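Filed under: Support > End Effectors > Hand-Held Units

Hand-held gripper trials: frequently asked questions

Which grippers are being compared?
The Dusteck two-finger unit and the Brustska parallel unit. Both are operated by hand, and both feed the same Aidoo logger.

What counts as a successful grasp?
The object leaves the surface, stays up for 14 seconds and goes back down without being dropped. Each gripper gets 100 attempts per object class.

Which objects are hardest?
Glazed tableware. A plate has a thin rim and a smooth face, so the pads get little to work with. Gripping at the near edge, one pad on the inner face and the other on the rim, leaves the plate free to tilt. Record the tilt as a note. It does not count as a failure.
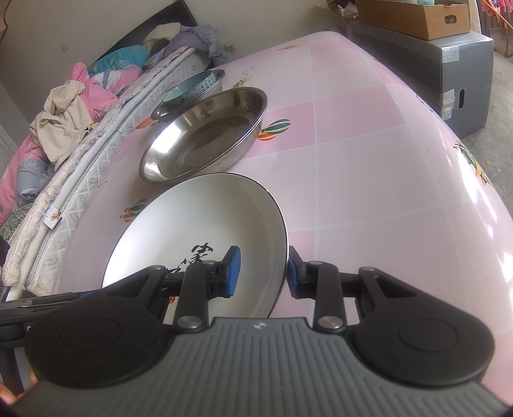 Kwadwo Darko wrote in to ask whether edge grasps should be scored separately from grasps on bowls, as he got 86 good plate lifts with one pad set and far fewer after changing pads. They should. Use the "rim" field in the log and enter the pad set with it.

When should pads be replaced?
After 28 sessions, or sooner if the surface looks polished. Replace both at once.

Can results from the two grippers be merged?
No. Jaw travel differs, and the Cletitz controller scales it differently for each unit. Export two files.

Who maintains the log template?
Augustina Mensah. The current version is dated 11/25/25.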